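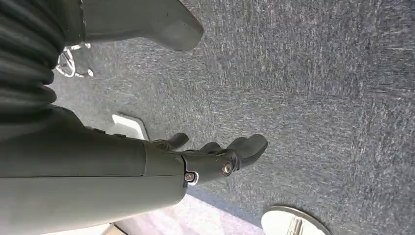

Section 4: Dipping your first tapers

Tallow and beeswax both dip beautifully with the Varard kit, and your first pair of tapers is an afternoon well spent! Set up wherever you have a steady table and room to move. A floor with grey speckled carpet needs a canvas drop cloth over it, well past the table legs, before any wax is melted.

1. Fill the outer pot with water to the lower line and set the dipping can inside.
2. Add 300 grams of beeswax and heat gently until it is all liquid.
3. Fold a wick over the dipping rod so both ends hang evenly - they should not touch.
4. Lower the wicks for a slow count of three, then lift. Pull them straight with your fingers once they cool.
5. Dip again, quickly this time, and let the wax firm up between dips. Keep going until the tapers fit the holder.

Note: Tallow melts at a lower temperature and stays softer, so hang those tapers overnight in a cool room.

CAUTION: Never heat wax directly on a burner. Keep a metal lid within reach and never put water on burning wax.

Lumpy tapers? Roll them on a smooth board while warm. They come out lovely.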